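Ticket 243 -- Lights flicker in the big hall, Costache building
Opened by: Aurelia Hodoroagă
Assigned to: Relu Grecu
Status: Waiting for part

Problem as reported

Hello, since the beginning of August the ceiling lights in the big hall are not steady. In the morning they are fine. After 3 in the afternoon one of them starts to flicker, and sometimes it makes a thin buzzing sound. Two people from my team told me they get a headache from it. I already switched everything off and on again at the wall, and it helped for 15 minutes, no more.

Please tell me which information you need. I am not an electrician, so I prefer not to climb on anything.

Reply from Relu Grecu

Thank you, Aurelia. The lights in the hall are on two lines. The first line feeds the open part, the second feeds the part beneath the mezzanine. I need to know which light is the bad one. A photo taken from the floor is enough, with the ceiling in it.

Reply from Aurelia Hodoroagă

I attach the photo. The flickering light is the long tube at the upper left. The others stay calm, also the one on the right beneath the mezzanine.

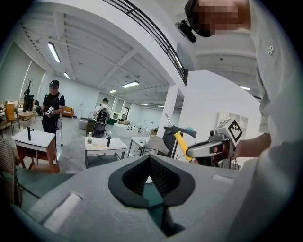
Attachment 1: ceiling lights in the big hall, with the mezzanine railing

I should add that the tube is not dark at the ends, as old tubes often are. I looked at it from the mezzanine, where one can stand a little closer.

Log

11:40 -- Relu: Switched off the first line, waited 12 minutes, switched on again. No flicker.

15:20 -- Relu: Flicker is back, only the long tube. Exchanged the tube with a new one from the Duleck box. Same flicker after a short time, so the old tube was good. I put it back in the storage.

15:50 -- Relu: Opened the fitting. The driver is very warm and the buzzing comes from there. The wires are tight. I left this light disconnected, the rest of the line works normally.

16:05 -- Relu: Ordered a new driver from Bravo. I will close the ticket when it is mounted and has run for one full afternoon.

Reply from Aurelia Hodoroagă

Thank you for the quick visit. It is a bit darker on the left side now, but this is much better than the flicker. We can wait.

Comments (2)

Boyang Shi: We had the same buzzing in the Ulama office last winter. There it was also the driver. Please check the spare ones before mounting, one of ours was bad from the box.

Despina Matei: Can the fitting get a label while it is disconnected? Otherwise someone will open a second ticket for it.

Related tickets
- Wall switch in the corridor is loose
- Mezzanine: one socket has no power
- Request for desk lamps (Ecaterina Bucur)
- Hall door closes too fast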